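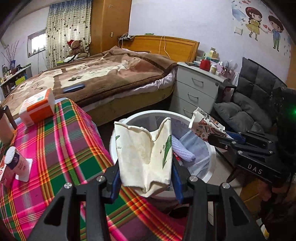
**Lonville Household Waste and Recycling Project**
Progress report to the Emura Fund
2022-03-07

**Period and purpose**

This report covers the second stage of the grant awarded to Hamdy Community Services for improving the separation of household waste in Lonville. It sets out work completed, spending against budget and matters on which the Fund's agreement is sought.

**Collections**

The weekly collection of bottles, cans and paper now serves 3729 households. The northern streets joined the scheme later than planned, as the access agreement with the landlord was signed only after the second round of talks. All 12 collection routes are in operation. Two have been redrawn to avoid the school entrance in the morning.

Missed collections remain the most common complaint. Most concern the upper floors of the older blocks, where residents must carry sacks down to the street. A shared store on the ground floor has been agreed in principle for seven of these blocks, and the building owners have been asked to confirm in writing who will hold the keys.

**Advice to residents**

Jinfeng Du has revised the household leaflet following comments received at the autumn meetings. The earlier version gave too little space to items that residents find difficult to place, in particular used paper cups and mixed packaging. The new text treats these separately and is printed in English and Chinese. The section on drinks bottles asks residents to empty and rinse them before putting them out.
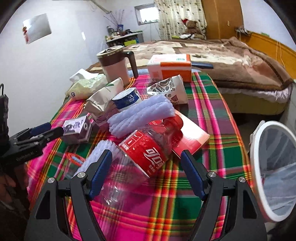
*Plastic drinks bottle with a red label, on a striped cloth.*

Door-to-door visits resumed in the new year. Rosalinda Cabanatuan leads the visiting team and has reported a steady demand for smaller kitchen bins, which the present budget does not cover.

**Finance**

Spending is within the approved total. The printing line is underspent by 3000, the leaflet having been produced in a single run. Vehicle costs have risen with the price of fuel. Hamdy requests permission to move the printing balance to the purchase of kitchen bins.

**Delays and risks**

The Imix route-planning software was installed but has not yet been used on all routes. Two drivers still await training. Paper route sheets will be kept until this is complete.

**Next stage**

Work on the shared stores will begin once the owners' replies have been received. A survey of participating households will be carried out in June, and its findings will be included in the next report. The Fund's decision on the transfer described under Finance is requested before the bins are ordered.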